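Zuvton Two-Hand Tabletop Cell – Setup and Care
Posted April 7, 2022 by Gheorghița Stoica

The Zuvton cell pairs two multi-finger hands with a head-height camera over a fixed table. It ships with the Grevgate controller and one set of spare fingertips.

Mounting
Bolt both arm bases to the rail before connecting any hand. Center distance between the bases is 355 mm. Torque the wrist screws in a cross pattern, then check that the cable loop clears the elbow through full travel.

Homing
Power the left hand first. Each finger opens, closes and reports its zero. If a finger stops short, power down and inspect the tendon cover – do not force the joint by hand.

Fingertips
Replace tips when the grip surface looks polished. Tip life is roughly 266 hours on hard parts and longer on soft ones. Clean with a damp cloth only. Solvent lifts the coating.

Grip check
Run the check after every tip change. Place a light, rounded item at each hand and a plate between them. Set the force limit to level 2 and raise it only if the item slips.
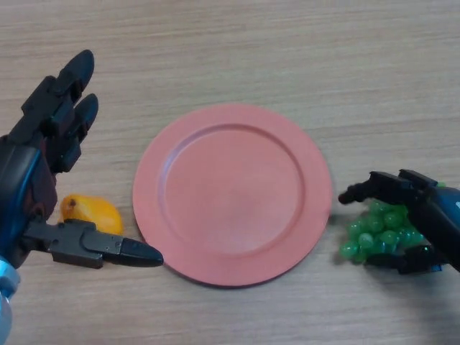
Storage
Park both hands open with the wrists level. Cover the camera and disconnect the controller if the cell will stand idle for more than a week.

Comments (2)

eklund_bench: Does the left hand have to home first? Ours is wired the other way round.

G. Stoica: Yes, on current firmware. Swap the two connectors at the controller – the Brorosley adapter is not needed. The order becomes selectable in the June release.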